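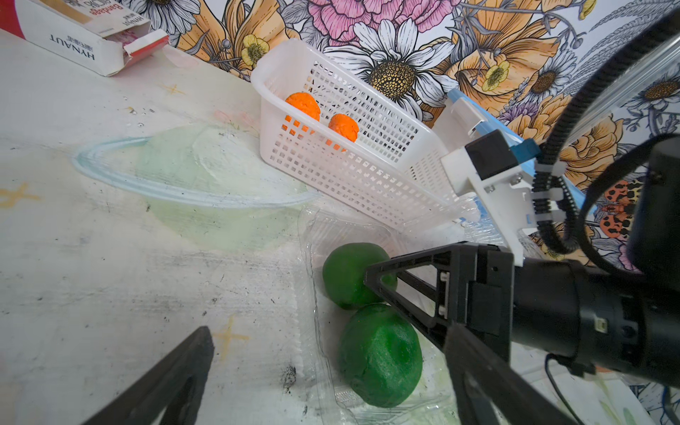

Section 4. Bleeding the oil injection line after the pump was removed

This section is for two-stroke watercraft with the Lemieux oil injection kit. Do this work every time the oil line was open, even for one minute. If air stays in the line, the engine runs without oil and the pistons can be destroyed before any alarm sounds.

The kit has two small hoses, a drip tray, a measuring cup, four spring clamps and the primer bottle. Your own tools: a 10 mm wrench, a flat screwdriver, clean rags, a flashlight.

CAUTION: Disconnect the negative battery cable before you begin. Work in open air or with the door open. Fuel vapor stays low in the hull and you may not smell it from above.

4.1 Preparing

1. Put the craft level on the trailer or stand. If the nose is too high, the air will collect at the wrong end of the line.
2. Take off the seat and let the engine compartment air out.
3. Fill the oil tank to the upper mark. Use only oil for two-stroke watercraft. Oil for four-stroke engines must not be used, also not for testing.
4. Wipe the top of the pump and the fittings. Sand in the fitting is a common reason for a pump that fails in the second season.
5. Place the drip tray under the pump.

4.2 Removing the air from the supply line

1. Open the bleed screw on the pump by 2 turns. Do not take it out completely.
2. Watch the line between tank and pump. At first you will see oil with bubbles, then only oil.
3. Let the oil flow until the measuring cup shows 200 ml. Cold oil is slow, so in November this can take long. Do not blow into the tank to make it faster.
4. Close the bleed screw by hand and then a little more with the wrench. The screw is brass and the thread is soft.
5. Wipe the pump dry. Look again after ten minutes with the flashlight. If there is new oil at the screw, change the copper washer.

Note: The old washer should not be used again. Part numbers are in Section 9. 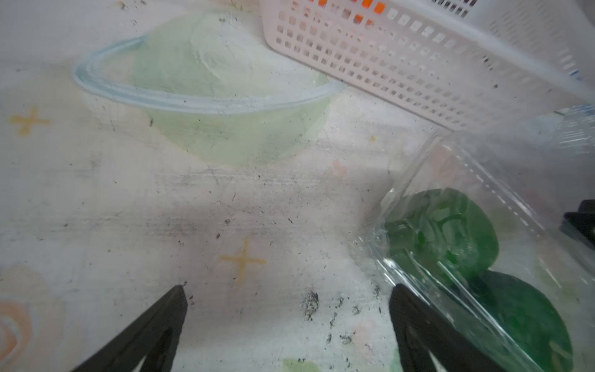
The small parts of the pump are easy to lose in the hull, and a clamp that falls behind the engine is hard to get back. Put the washers, the clamps and the bleed screw cap together as soon as you take them off. A clear plastic bag like the one on the table with the planet print is good for this, and you can see the contents without opening it. Write on the bag the cylinder number and the side, front or rear. Do not mix new and used washers in one bag.

4.3 Removing the air from the cylinder lines

The lines from the pump to the cylinders are thin and they do not fill by gravity. They fill only when the engine turns. For this reason the first run is made with oil in the fuel.

1. Prepare fuel mixed 40:1 in a separate can. Connect the can in place of the main tank. Do not pour the mixture in the main tank.
2. Connect the cooling water hose, but keep the water closed.
3. Connect the battery.
4. Start the engine, then open the water immediately. Water before the start can enter the cylinders through the exhaust.
5. Pull the pump lever to full open by hand and hold it there. Leave the throttle at idle.
6. Look at each line. The bubbles should move toward the cylinder and disappear. This takes about one minute.
7. Release the lever. Close the water first, then stop the engine at once.

WARNING: Keep fingers, sleeves and hair away from the coupling. Never run the engine on the hose with high throttle.

If one line still shows bubbles, let the engine cool and repeat from step 4. If it shows bubbles after the third time, the check valve of this cylinder is probably stuck. Do not go on the water with it. See Section 6.

4.4 Before the first ride

Check that the mark on the pump lever meets the mark on the housing when the throttle is closed. If not, adjust the cable with the two nuts. Use the rest of the 40:1 mixture for the first ride and stay near the shore.

Write down the oil level before and after. If the level did not change, there is no oil going to the engine, and it must not be run on normal fuel.

Text: Kyrylo Sydorenko. Checked by Ayanda Ndlovu. Revised May 22, 2025.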